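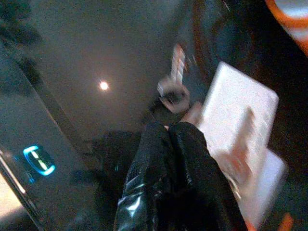 FOR IMMEDIATE RELEASE

Arkanbridge library card drive adds 328 new members, Drastby branch to stay open late

ARKANBRIDGE, November - Sign-ups closed at 6 p.m. Final count, 328 new cardholders across 4 branches. Target was 230.

Drastby did best, so Drastby gets the longer evenings. Open until 9 p.m. through the winter, reading room and children's floor both. Parking lot behind the building stays free after 5.

"We ran out of forms twice," said Marianna Krajewska, head of branch services. "People brought their neighbors. One family came back with the grandparents."

New cards work at all branches right away. No fees for replacment cards this season. Old cards still good, no need to swap. Under 16s need a parent's signature, forms at the front desk.

Also new: Witkowska branch gets its large print shelves back after the floor repairs. Story hour there moves upstairs, same time, 10 a.m. Elevator is working again.

Printing for the drive was paid for by Diltenico, a local stationery firm.

Holiday hours to follow in a seperate notice.

Press contact: Macarena Vergara, Arkanbridge Public Libraries, press desk. Calls before noon please.

END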